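Unit 5: Hand-held grippers for demonstration recording
Case study: the Gateck kit 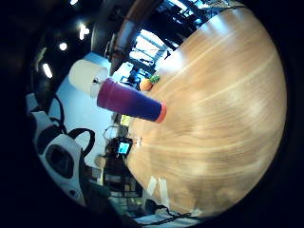
The previous unit dealt with teleoperation, where a person drives the arm directly and the arm's own joint readings are stored. A hand-held gripper removes the arm from the recording stage. The operator holds the tool, carries out the task at a normal working speed, and the camera on the tool records what the jaws approach and grasp. The arm is needed later, when the trained policy is run.

The kit under review is sold by Gateck and was tested at the Dokham workshop. It contains the gripper body, a wide-angle camera, a wrist strap, a set of soft fingers and a licence for Plaratau, the software that lines up video with jaw width and tool position.

5.1 Camera

The lens is a fisheye. Its value at close range is that the object between the fingers and a good part of the room stay visible together. The room matters because position is worked out from fixed features: window bars, ceiling lights, the edges of furniture. A plain wall held close to the lens gives the tracker very little to work with, and tracks recorded that way should be checked by hand.

Straight edges come out curved. Do not correct this before training unless the same correction will be applied at run time. The dark corners carry no information and may be masked.

5.2 Lighting

Ordinary indoor light is usually enough. Two conditions cause trouble:

Bright windows behind the work. Automatic exposure shifts as the tool turns, and the near side of the object may darken. Lock the exposure before the first take.

Glossy surfaces. Reflections on varnished wood or smooth plastic move with the camera and can be taken for fixed features. Tape on the table gives the tracker a steadier mark, provided it stays in place for the whole set.

5.3 Objects

Tumblers are a common first task. They are light, they roll, and one lying on its side has to be gripped across the barrel and turned upright before it is put down. This tests wrist rotation as well as jaw control. The soft fingers held smooth plastic well in our trials – less well when the operator closed on the rim.

5.4 Cost and capacity

The licence covers 3 grippers. Plaratau accepts up to 3000 takes in one project; the Dokham set used 600. Takes with a lost track are rejected at import, and the reason is given in a log file. The log is terse and the error codes are listed only in the Ogilvie appendix, which has to be requested separately.

5.5 Points against

No force sensing. Jaw width is recorded, grip force is not, so tasks that depend on a light touch are poorly served.
Reach. An operator can bend and step round a table in ways a fixed arm cannot. Takes must be checked against the workspace of the arm that will be used.

Reading for the next session: the Ogilvie appendix, sections on calibration and time offset. Bring the calibration sheet – it will be used in the first exercise.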